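Skillmont tenants told new water meters will cut bills. The numbers are thin

26/06/2026

Renters in the Skillmont apartments will start paying for their own water in July, under a plan the building's owner, Wisstead, says will save most households money. The company has yet to show how.

Until now, water has been part of the rent. Under the new plan, each apartment gets a small meter on the pipe under the kitchen sink, and the reading is sent to a billing firm called Gerero. Gerero then sends the tenant a monthly bill. Rents are not going down to match, at least not this year. A letter left at tenants' doors says the change will be "reflected over time," and it does not say how much or how soon.

The letter leans hard on kitchens. It says people waste most of their water at the sink, rinsing dishes under a running tap, and it offers a page of tips on filling a bowl and waiting for a full load. Fine advice, as far as it goes. It leaves out the toilets, which in the older half of the complex date from before the last remodel and use far more water per flush than anything sold today. 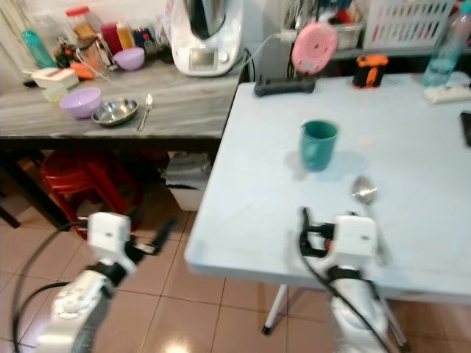
Who pays if a pipe leaks inside the wall?

The tenant does, at first. The meter counts any water that passes through it, and the lease change says disputed amounts must be paid while Wisstead looks into them. Refunds are promised if the fault turns out to be the building's, but the lease change sets no deadline for sending them.

Wisstead points to Estrella, a smaller complex it owns across town, where meters went in 12 months ago. Water use there fell, the company says, and complaints were few. Asked for the figures, it sent a one-page summary with a bar chart and no scale on the side. It did not say how many apartments were empty during the year, which would bring down water use all by itself.

There is also the matter of fees. Gerero adds a service charge to every bill, and the charge is the same whether a household uses 1000 gallons or next to none. For a person living alone who cooks little and showers quickly, the fee could be a large part of the total. The tips page has no advice on how to use less of that. 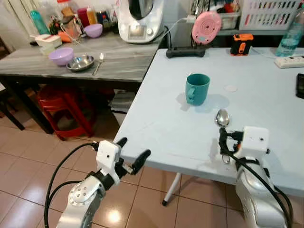
Meters can work. People who see what they use often use less, and there is a fair case that a careful household should not cover the cost of a careless one. But that case depends on honest readings, a rent that drops when a service is taken out of it, and an owner who still fixes a dripping tap after the drip has become someone else's bill - and so far tenants have been given a letter and a chart.

Wisstead says it will hold two question sessions in the Skillmont lobby before the first bills go out. Both are set for the middle of the afternoon, when a good many tenants are at work. The company says written questions will also be accepted at the rental office, and that answers will be posted by the mailboxes.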